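Filed under: Kitchen basics > Steaming

How to reheat steamed buns without ruining them

Most advice on reheating buns is too fussy. I have read that you need cabbage leaves, bamboo and a prayer. I have tried the lot, and the plain method wins.

1. Start from the fridge or the freezer. Leaving buns out to "come to room temperature" is an old habit I can't find a good case for.

2. Put water in the base, well below the tray. Recipes that tell you to add vinegar to keep the dough white are wasting your vinegar, as far as I can tell.

3. Get the water boiling before the buns go in.

4. Leave a gap between them. They swell a bit, and two that touch will tear when you pull them apart. 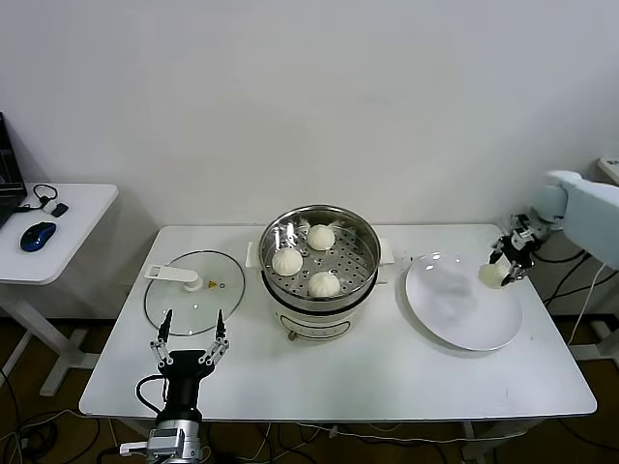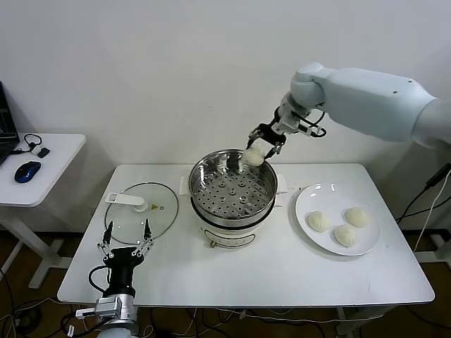 White buns and an electric steamer with a perforated steel tray.

5. Lid on. Chilled buns want a short steam, frozen ones about twice as long. Press one with a spoon: if the middle still feels hard, carry on.

6. Turn off the heat and tip the lid open slightly before you lift it. The claim is that this stops the skin wrinkling. I was doubtful, but mine do come out smoother – not every time.

As for the microwave, a damp cloth over one bun on full power at 80 seconds gave me a wet top and a tough bottom. Fine if you are in a hurry and not proud.

Buns keep in the fridge for 24 hours without going dry, longer if wrapped tightly. The frozen ones from the Korkau shop say they need no wrapping once the bag is open. Wrap them anyway.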